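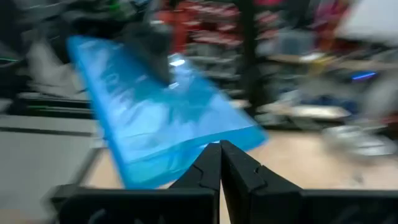

Frequently Asked Questions: Household Recycling and Kerbside Collection

The following answers apply to residential properties in the Prutton and Parnon collection areas. Commercial premises, schools and places of worship are covered by separate arrangements, which are set out in the Non-Residential Waste Guidelines.

Which bins am I entitled to?

Each rateable residential property receives one general waste bin (red lid), one recycling bin (yellow lid) and one organics bin (green lid). Properties in a complex of more than 18 dwellings are ordinarily serviced by shared bulk bins, and residents should contact their strata manager in the first instance.

A kitchen caddy and a starter roll of compostable liners are supplied with the organics bin on request.

When are my bins collected?

General waste and recycling are collected on alternate weeks. Organics are collected weekly. The collection calendar is posted to each household with the August rates notice and may also be obtained from the customer service counter at the Parnon office.

Bins must be on the kerb by 6 am on the day of collection. Trucks do not follow the same route every week, and a bin that is normally emptied in the afternoon may on occasion be emptied early. Bins presented after the truck has passed will not be collected until the next scheduled service.

How should bins be placed on the kerb?

Place bins on the nature strip with the wheels facing the house and the lid fully closed. Leave a clear space between bins and keep them away from parked cars, power poles and overhanging branches. Bins should be returned to the property within 24 hours of collection.

Residents on the unsealed section of Fomunach Road are asked to place bins on the northern side only, as the truck cannot turn at the creek end.

What may be placed in the yellow-lidded bin?

Rigid plastic bottles and containers, steel and aluminium cans, empty aerosols, glass bottles and jars, paper and flattened cardboard. Items should be empty and given a quick rinse. They need not be spotless, and labels may be left on.

Clean aluminium foil is accepted if scrunched into a ball the size of a fist or larger. Smaller pieces fall through the screens at the sorting facility.

Do I remove the lids from bottles and jars?

Yes. Metal lids may be placed in the recycling bin separately. Plastic lids smaller than a credit card should go in general waste, or may be taken to the collection tub at the Prutton Resource Recovery Centre.

Are all plastics accepted?

No. The kerbside service accepts rigid plastic packaging, whatever its colour. It does not accept:

Soft plastics, including bread bags, cling wrap and bubble wrap
Expanded polystyrene
Garden hoses and irrigation pipe
Toys, coat hangers and plastic furniture
Plant pots larger than a domestic bucket

Hoses and soft plastics wrap around the sorting equipment and are the most frequent cause of stoppages. Large rigid items such as storage tubs and outdoor chairs may be brought to the Resource Recovery Centre, where they are accepted without charge if clean.

May I put my recycling in a bag?

Recycling must be placed loose in the bin. Bagged material is treated as general waste at the sorting facility because staff are unable to open bags on the line. This applies equally to compostable and paper-based bags tied at the top.

What may be placed in the organics bin?

All food scraps, including meat, bones, dairy and citrus, together with lawn clippings, leaves, weeds, prunings and cut flowers. Branches should be no thicker than a wrist and must fit inside the bin with the lid closed. Soil, rocks, treated timber and pet waste are not accepted.

Only compostable liners bearing the certification mark may be used. Liners described as "degradable" or "biodegradable" are not suitable – they break into fragments and contaminate the finished compost.

How do I dispose of batteries and electrical items?

Batteries must not be placed in any kerbside bin. They can ignite when crushed in the truck. Household batteries may be left at the drop-off points in the Prutton library foyer and the Parnon office. Tape the terminals of lithium and button batteries before dropping them off.

Televisions, computers, printers and small appliances are accepted at the Resource Recovery Centre during ordinary opening hours. A limit of four televisions per household applies in each financial year.

Where do paint, chemicals and gas bottles go?

Domestic quantities of paint may be taken to the Resource Recovery Centre in the original container, or in a container that is sealed and clearly labelled. Gas bottles are accepted whether full or empty. Pool chemicals, pesticides and solvents are accepted only at household chemical collection events, the dates of which are printed in the collection calendar.

My bin was not emptied. What should I do?

Check first for a tag on the handle. A tag indicates that the bin was overfull, too heavy, inaccessible or contained material that is not accepted, and will state what is required before the next collection. If there is no tag, please report the missed service within two working days and leave the bin on the kerb. The contractor will ordinarily return by the end of the next working day.

What happens if the wrong items are found in my bin?

Bins are inspected at random before collection. In the most recent inspection program, 2151 recycling bins were checked and 326 were tagged, the majority for soft plastics or bagged material. A first or second tag is advisory only. A third tag within six months may result in the temporary withdrawal of the recycling bin, and the household will be notified in writing before that step is taken.

May I request a larger or additional bin?

Larger recycling and organics bins are available on application. Additional general waste bins attract an annual charge and are approved where a household has six or more permanent residents, or where a resident has a medical condition that produces additional waste. A supporting letter from a treating practitioner is required in the latter case.

Applications take around four weeks to process.

My bin is damaged or has been stolen. Who pays for the replacement?

Bins remain the property of the service and are repaired or replaced at no cost where the damage results from normal use or collection. Stolen bins should be reported by telephone or at the counter. Bins are allocated to the property and must remain there when residents move.

Is help available for residents who cannot move their bins?

Yes. The assisted collection service is available to residents who are unable to take their bins to the kerb by reason of age, illness or disability and who have no other able person in the household. Staff will collect the bins from an agreed point on the property and return them after emptying. Gates must be unlocked and dogs restrained on collection day. Approvals are reviewed every two years.

How do I book a hard waste collection?

Each household may book two hard waste collections per financial year. Bookings are made by telephone or through the online form, and a reference number will be issued. Items should not be placed out more than one day before the booked collection. Mattresses are limited to two per booking and must be kept dry. Tenants may book directly and do not require the owner's consent.

Where can I obtain this information in another language?

Translated summaries are available at both customer service counters. An interpreter can be arranged for telephone enquiries at no charge.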